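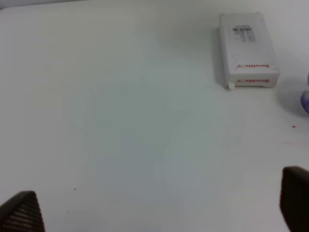 Re: Fingertips on cell 2, again
Posted in May by Johanna Gruber

Kenza Belkadi wrote:
> Left tip has the dimpled face, right one looks smooth. Is that
> deliberate, or did Rendholm run out of dimples?

Not deliberate as far as I know. Swap both as a pair, then re-zero with the fingers wide open and nothing between them. The white box with the red lettering can stay at the right. Do wipe the table, though. Those two dark specks on the left are small, but the vision check has called smaller things a part.

Torque is in Corina's notes, page 22. Ignore page 7, it describes a gripper we wish we had.

Johanna

Last updated: May

Recent in this list:
Trummer cable chain squeaks
Fault 133, the sequel
Who has the hex keys?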